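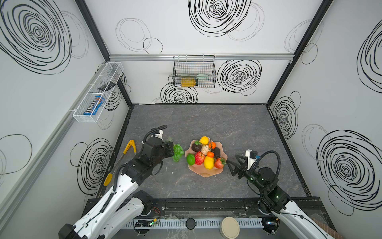 Figura 1. Plato con fruta artificial, racimo de uvas y pinzas amarillas sobre el suelo del recinto. Al fondo y a la izquierda, las cestas de malla.

Proyecto Notura: orden y presentación de alimentos en un espacio reducido
Memoria de la segunda parte
Autores: Rok Halilović y Radomir Georgiev

2.1 Punto de partida

En la primera parte comparamos varias formas de guardar fruta en cocinas pequeñas. El problema que se repetía era la falta de superficie libre. Para esta segunda parte decidimos trabajar con un solo plato en el centro y pasar todo lo demás a las paredes.

2.2 Materiales

Usamos fruta artificial, que no se estropea y permite repetir la misma colocación. En el plato rosa de borde ondulado hay limones, mandarinas, fresas, un aguacate, una lima y un mangostán. Las uvas verdes están fuera, a la izquierda del plato. La cesta negra cuelga de un riel de aluminio y contiene una botella tumbada. La cesta blanca, larga y con compartimentos, va en la pared izquierda; en el compartimento inferior está el paquete azul de M&M's.

El presupuesto era de 32 euros y gastamos casi todo en las cestas y la fruta.

2.3 Procedimiento

Hicimos 16 colocaciones distintas entre las dos de la tarde y la hora de cierre del taller. En cada una anotamos el orden de las piezas y si alguna rodaba al añadir la siguiente. Las piezas grandes se ponían primero. Las pinzas se dejaban siempre en el suelo del recinto, al lado izquierdo.

2.4 Observaciones

Los limones dan más problemas que las mandarinas porque apoyan peor. Las fresas se sujetan bien en el borde si tienen otra pieza detrás. El racimo ocupa demasiado y tapa las piezas pequeñas, por eso lo dejamos aparte. En cuanto a la botella, tumbada cabe en la cesta, pero cuesta leer la etiqueta desde delante.

2.5 Pendiente

Falta probar con un plato más hondo y con fruta real, cuyo peso es distinto. Radomir pasará las anotaciones a limpio en julio y Rok preparará los planos de las paredes para el anexo.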